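Rovthorpe Publishes Results of Household and Shop-Floor Chore Trials

Robots can take on a short list of jobs, and cables are not on it yet, the company says

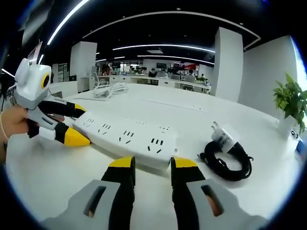 Can a robot do the chores yet?

A few of them, in a room it has been set up for, with a person close by. Most ordinary housework and most small jobs on a shop floor still go faster and more reliably by hand.

8th November

Rovthorpe, which tests automated equipment for property managers and small manufacturers, today released the results of its latest chore trials. The report covers 716 attempts at 16 everyday tasks, carried out with two-fingered grippers on ordinary tables, benches and shelves. Half of the tasks came from the home and half from light assembly and packing work.

A task was rated "ready" if the equipment could complete it repeatedly with no one touching the machine or the object. It was rated "assisted" if a person had to step in now and then, and "not ready" if the person ended up doing most of the work.

Of the 16 tasks, 6 were rated ready. They include moving rigid boxes between shelves, placing cups upright on a tray, sorting wrapped parts into bins and wiping a clear, flat surface. Another 2 were rated assisted: folding hand towels and loading the lower rack of a dishwasher. The remaining tasks were rated not ready.

Cables and plugs

Working with power cords was among the weakest areas in the report. The task sounds simple. A plug has to be picked up, turned the right way, lined up with a socket and pushed in firmly while the outlet strip stays where it is. People do this with two hands and a good deal of feel. In the trials, the machines often found the plug without difficulty and then lost the angle when the prongs met resistance.

The cord itself caused as much trouble as the plug. A coil changes shape each time it is lifted, and a loose end can catch on whatever is next to it. Unplugging was easier than plugging in, although light power strips tended to slide along with the plug unless something held them down.

"Customers ask us about dishes and laundry, and then the first thing they want done on the day is to have something plugged in," said Thulani Gumede, head of trials at Rovthorpe. "We would not sell that job to anyone today. We have seen it done well, and we have seen the same equipment fail at it ten minutes later."

Learning from human hands

Much of the material used to train the equipment was recorded by people working with hand-held grippers. The person does the chore using the same kind of fingers a robot would have, and the recordings are used to teach the machine. Rovthorpe ran this part of the work with Clireo, which supplied the training software.

According to the report, the method gave the best results on tasks where objects were rigid and could be picked up from more than one side. It helped less with soft or tangled items. Operators also reported that some jobs were hard for them to do with gripper fingers, and those jobs were generally hard for the machines later.

"If a trained person has to try four times with the gripper in their hand, we take that as a warning," said Benoît Carré, who led the recording sessions. "Sometimes the answer is more practice. Sometimes the fingers are wrong for the job."

What it means for buyers

Rovthorpe advises customers to start with a single task and to run it in the place where it will be used. Results from a tidy bench did not always carry over to a crowded one. Lighting, glossy surfaces and small changes in where things were put down all affected how often a task was completed.

The company also asks buyers to include the time spent on setup and supervision when they compare costs. For several assisted and not ready tasks, that time was longer than the chore itself.

Gruber, a packing firm that took part in the shop-floor half of the trials, will keep using the equipment for sorting wrapped parts. Its staff will continue to handle cords, ties and labels by hand.

Next steps

A second round of trials begins in December. It will repeat the cable tasks with softer fingertips made by Zunus and will add battery changes and bag closing. Ratings will be revised once that round is complete.

The full report, including the task list and rating rules, is available on request from the Rovthorpe press office.

About Rovthorpe

Rovthorpe tests automated equipment in homes, offices and workshops and publishes its ratings for buyers. It does not manufacture robots.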